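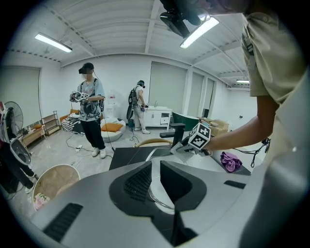
Filed under: Workshop notebook / Bathroom corner / July

July, started writing 4:30 in the afternoon

Continuing from the last page. The question is still how to arrange the bathroom corner so that the drawers, the tub and the way to the back wall do not disturb each other. I measured again with the long tape, because my old numbers were written in pencil and one of them I could not read (it was 129 or 124). It is 129 cm, from the front of the white vanity cabinet to the line on the floor. I wrote it in pen now.

The tub. We keep the dark green one to the right of the cabinet. Chalerm Yimyam wanted to turn it with the long side to the room, and I agree it would look nicer, but then the person at the drawers must step back into it. I have asked for 300 mm free between cabinet and tub and I will not go lower than this. A cleaning cloth and a hand must pass there. The floor under the tub should be swept before we decide, later it will be very difficult to reach.

The cabinet. Top drawer closes well. The second drawer needs a small push at the end, I think the left runner is one hole too high. Not repaired today. The open shelf is for folded towels only, please do not put bottles there. Bottles go on the countertop, and not more than we need. The Jirnine hinges have still not arrived, so the spare door stays in the store.

Lighting. I would like a warmer lamp over the cabinet. The fluorescent tubes in the ceiling are good for working but they make the white front look a little blue, and for judging the paint repair it is not a help. Kesby has a lamp in the list, price 2000 baht without bulb. I did not order it. To discuss. 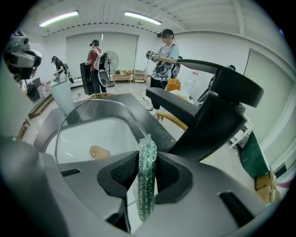

Packing and unpacking at the basin is the other work of this week. My rule until now was to unwrap everything on the floor, on cardboard, and only then carry it to the counter. I think it was too careful. A long piece which is still in its wrap, like the green one in bubble wrap held over the white basin, can come to the counter as it is, and the wrap protects the basin also. What I worry about more is the thin steel rim. If a heavy part falls, it will fall there, and we have no second basin with the same rim. For heavy parts I want a folded towel over the rim first. Small parts must not stay in the basin when we finish, they go in the tray.

The dark gray countertop shows every fingerprint and all the white dust from sanding. Dry cloth first, then damp cloth, then dry again. With the damp cloth first it only makes gray lines, I tried it on the left corner and had to clean it 2 times.

Bubble wrap: keep the large sheets, fold them, do not roll. The short pieces can be thrown away.

Open points
- left runner, second drawer: move down one hole
- ask Ratanaporn if the Dratari sealant is the clear one or the white one, the label on my tube is gone
- sweep under the tub
- lamp, yes or no
- Chalerm will draw the plan again with 129 and 300, and I check it before it goes on the wall

Stopped 6:10.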